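Print this page | E-mail this page

# Paint Table Dataset -- README and Data Card

Student Automation Project, Bollero Technical College
Release 2

## Summary

The Paint Table Dataset holds recordings of two-armed tabletop work with paint, made by students in the second-year automation course at Bollero Technical College. It contains 696 recorded episodes. Each episode is a single attempt at a short task carried out by a pair of robot arms under the control of a student operator. Both successful and unsuccessful attempts are included, and each is labeled.

The dataset was prepared as a course deliverable. It is released so that later student groups, and other schools with similar equipment, may use it for training and for comparison. It was not prepared as a benchmark, and the College makes no claim that results obtained on it will carry over to other work.

Release 2 was published on Jun 19, 2026. It replaces the first release in full. Users of the first release should delete their copies of the label files, as the episode numbers have changed.

## Project background

The automation course requires each section to plan, record, check and document one body of data over two terms. Sections choose their own subject from a list approved by the department. The section responsible for this dataset chose painting because the materials are inexpensive and because paint shows clearly where a tool has been.

The faculty supervisor is Ivana Cáceres. Students divided the work into recording, labeling and software groups and exchanged roles at midterm. All students completed the department's equipment safety module before operating the arms.

The project has a working name, Zurnier, which appears in folder names and in the source code. The names "Zurnier" and "Paint Table" refer to the same data.

## Contents of the release

- `episodes/` -- one folder per episode, holding the video, joint positions and gripper commands
- `labels/` -- task name, outcome and operator code for each episode
- `stills/` -- 3706 still images drawn from the episode videos, for labeling exercises
- `splits/` -- lists of episodes for training and for testing
- `tools/` -- scripts for loading, viewing and checking the data
- `docs/` -- this file, the labeling guide and the change log

Episode folders are named by task code followed by a running number. Numbers are not always consecutive. Episodes removed during checking leave a gap, and the gap is kept on purpose so that the students' written logs continue to match the folders.

## Tasks

The release covers seven tasks. The code in parentheses is the one used in the label files.

1. Bring a tool to a paint dish and withdraw it (DIP)
2. Move a dish from one side of the base plate to the other (SHIFT)
3. Lift a dish with both arms and set it down (LIFT2)
4. Pass a sponge from the left arm to the right arm (PASS)
5. Press a sponge on the tray (PRESS)
6. Spread paint across the inside of a dish (SPREAD)
7. Return all items to their starting places (RESET)

DIP and SHIFT make up the largest part of the release, having been recorded in both terms. LIFT2 was added late and has the fewest episodes. Users who need an even number of episodes per task should draw from the lists in `splits/even/`.

## Recording procedure

Before each session, the operator and the recorder complete the setup sheet together. The sheet is kept with the session log. Changes to the setup during a session are not permitted; if an item must be replaced, the session is closed and a new one is opened.

The procedure for a session is as follows.

1. Inspect the rail, the arm bases and all cables. Confirm that each cable has enough slack for the full reach of the arm.
2. Place the tray, the base plate and the dishes. The tray stands to the left of the base plate. The dishes may overlap the edge of the plate, and they may overlap one another.
3. Add paint to the dishes. Only water-based paint is permitted. The amount of paint is varied between sessions and is not measured.
4. Bring both arms to the ready position and start the recording software.
5. Carry out the task. The second student remains at the stop switch for the whole of the attempt.
6. Record the outcome before starting the next attempt. Outcomes are not to be filled in from memory at the end of a session.

Dishes and base plate are not cleaned between attempts within a session. Marks left by earlier attempts are therefore present in many recordings, and users should not treat them as the result of the episode being viewed.

## Labels

Each episode carries one of three outcomes: complete, partial or failed. An episode is partial when the main action was carried out but an item was left outside its allowed area. Two students labeled every episode separately. Where they disagreed, the supervisor made the final decision, and the field `reviewed` is set to `yes`.

Operators are identified by code only. The key is held by the department and is not part of the release.

The stills carry outlines for the tray, the base plate, the dishes and the two grippers. Items hidden in part by an arm are outlined only where they can be seen. The labeling guide gives further rules for cables, which students found the hardest item to mark in a consistent way.

## Workspace

Both arms are mounted on a single black rail and reach in toward the middle of a wooden table. Each ends in a black gripper. In the view below, the left gripper is directly over the center dish, which holds a thick pool of teal-green paint, while the right gripper is above the upper dish. The third dish has only a few small smudges and streaks in it. 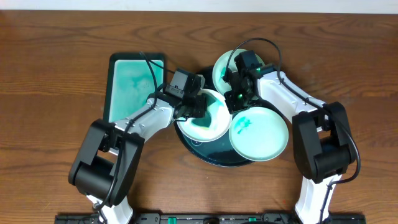
## Known limitations

- All episodes were recorded at one table. Methods trained on this release should be expected to perform poorly elsewhere.
- Paint colors are limited to greens and blue-greens. Labels that depend on color should not be reused for other paints.
- The arms often hide part of the tray or a dish. The field `hidden` is filled in for the stills but not for the videos.
- Time stamps in the first recording sessions were set by hand. These sessions are listed in `docs/changes.md`.
- Operators were beginners at the start of the year. Early episodes are slower and contain more pauses -- a difference that users may wish to allow for when choosing data.

## Use of the data

The release may be used for teaching and noncommercial research. Use in the control of equipment near people is not permitted without a separate safety review by the user's own institution.

The loading scripts require the Jollix reader, a small package written by an earlier section of the course. A copy is included in `tools/`. To check a download, run:

`python tools/check_release.py --root .`

The script reports missing folders and label files that do not match. It does not check video quality.

## Maintenance

The dataset is maintained by the current automation section. Corrections are collected during the year and applied together. The next section takes over in September, and requests received during the summer will be held until then. Reports of errors should give the episode folder name and the release number.

Questions about the course, including requests from other schools to visit the Cheung Laboratory, should be sent to the department office and marked for the attention of Ivana Cáceres.

Contact the Department | Copyright 2026 Bollero Technical College | Back to top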